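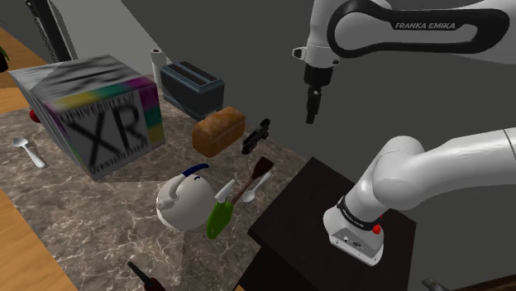
Robot cell budgeting is the planning of costs for a work area built for a robot arm. It covers the arm and gripper, the mount, software, installation and upkeep. The term is used mostly by small labs and workshops buying a first arm.

Last updated: April 13, 2026

Purchase costs

The price of the arm is normally the first line. Grippers, spare fingers and pedestals are often quoted separately - buyers who compare arm prices alone tend to run short. A published plan from the Pevuseck workshop listed 93 separate items, among them floor anchors, cable covers and a stop button.

Simulation before purchase

Many buyers model the cell in software before ordering. A simulated arm is placed beside a counter with household goods such as a kettle, a toaster or a spray bottle, and the planner checks reach, pedestal height and clearance. The Grakness planning guide, written by Othmane Abdelaziz, advises running over 242 trial layouts before the mount is ordered.

Running costs

Yearly costs include service, training and replacement parts. The Vallitz method sets these aside in a separate fund from July, the start of its budget year. Kakakhel, an older method, adds them to the purchase price.

Category: Automation | Equipment planning | Robot arms

Comments

pm_dale: The section on running costs should mention insurance. Ours went up the first year.

Rosalind K.: Does the Pevuseck list include shipping? I couldn't find it.

tobyw: We changed our pedestal height twice in simulation. Cheaper than doing it in steel.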